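Remton Tabletop Objects

Data card, updated 2019-10-15

Summary

Remton is a collection of short recordings of small objects being picked up, turned and put down on a table. It holds 3902 recordings of 287 objects. Most of the objects are plain shapes: cylinders, blocks, rings, caps and short tubes. We left out food, glass and anything with a blade.

Contents

objects.csv: one row per object, with shape, main color, height, widest width and weight
recordings.csv: one row per recording, with object ID, table ID and split
notes.txt: corrections since the May release
media/: the recordings, in folders named by object ID

Heights and widths are in millimeters. Weights are in grams. An empty weight field means the object was not weighed.

Splits

The test split has 976 recordings and the validation split has 287, one for each object. Everything else is training. Objects appear in more than one split, so don't use these splits to measure results on unseen objects. Jolien Groen keeps a separate list for that, in extra/by_object.csv.

Labels

Color is the main color of the sides. If the top is a different shade, that goes in the top_color column. Many cylinders look the same after a half turn, and for those the heading column is empty. A mark on the side gives a heading, and the mark column says what kind it is: dot, line, arrow or text.

Headings were entered by Emiliano Valdebenito and checked by Bleddyn Gape. Where they disagreed, the row has check=2 and both values are kept.

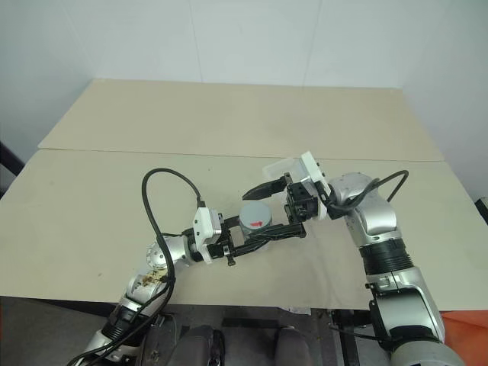
Arrow marks are labeled by the way the arrow points as seen from the recording viewpoint, with the object standing up. Left and right are the viewer's. The gray cylinder has a small red arrow on its side pointing right, so its heading is "right" and its mark is "arrow". Its main color is gray and its top_color is light gray. Specks and scuffs on the tabletop are not labeled, and neither is the seam between the two table panels.

Known problems

Some light gray objects have loose outlines on the pale table. Heights for the rings were measured lying flat in the first release and have not all been redone.

Contact

Yuto Tsuji, Deltavero. Please include the object ID.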